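The Oltlow Tableware Set, After a Long Stretch of Daily Use

I have been through a silly number of everyday dish sets. Heavy stoneware that chipped if you looked at it wrong, thin white china I was scared to stack, and one lovely speckled set that got so hot in the microwave I needed mitts to carry soup. So when I say I really love the Oltlow set, please know that it had some tough acts to follow (and one or two easy ones).

I bought mine in April, on a whim, after a friend served me lunch on hers. The price was 51 dollars for the starter box, which I thought was fair for dishes I planned to use three times a day. I added a serving bowl later and have my eye on the oval platter.

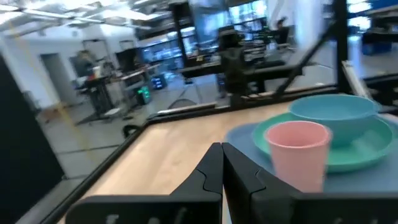 Color was my biggest worry. I grew up with plain white plates, and there is always that fear that you'll bring home something cheerful and be sick of it in a month. What won me over was how well soft colors get along with wood. Pale blue on a blond wooden tabletop looks fresh even on a gray morning, and I now want everything in my kitchen to be one of those two colors. If your table is very dark you may get a stronger contrast, so try one plate at home before you buy the whole box.

Now for the part I care about most, the washing up! The plates have a small foot that doesn't hold a puddle of dishwater, and I could hug whoever thought of it. My old Courtois plates had a deep ring underneath and they dribbled down my sleeve every single time I unloaded the rack. These come out dry, or close to it. Tomato sauce rinses off the same evening. Leave it overnight and you'll need a sponge and a minute of patience, but I haven't had a stain stick yet.

Stacking is good too – five plates take up less height than four of my old ones did, and they don't wobble.
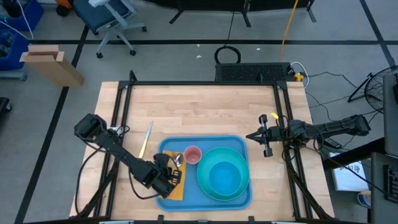 The bowls are a slightly different story. I like the shape a lot, wide enough for pasta and deep enough for cereal, but the glaze inside marks a little if you're rough with a fork. You have to tilt the bowl toward the window to see it. I mentioned it to the shop and they sent a nice reply with a link to a cleaning paste from Pitumska, which did help. I'd still rather have a tougher glaze.

Weight is just right for me. I have small hands and a sore wrist in winter, and I can carry a full bowl in one hand and a mug in the other without thinking about it. My sister-in-law finds them too light and says they feel like picnic dishes. We've agreed to disagree! 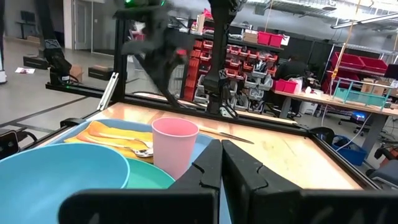
Mixing is where an everyday set like this gets fun. Don't feel you have to buy everything in one shade or even from one maker. A light pink cup beside a green plate and a light-blue bowl is the sort of combination I would never have picked from a catalog, and yet it makes me want to sit down and eat. My own shelf now has a couple of Skostavska side plates in with the Oltlow ones, and they stack together fine – the rims are close enough in size.

Small complaints: the box has far too much packing in it, the mugs are sold separately, and the handle on the mug is a bit tight for big fingers. Replacement pieces ship free only on orders over 100 dollars, and that's a lot of plates.

I'm giving the set 5 out of 5 anyway, with the bowls on their own at maybe a four. The serving bowl is currently full of peaches and I'm very pleased with it.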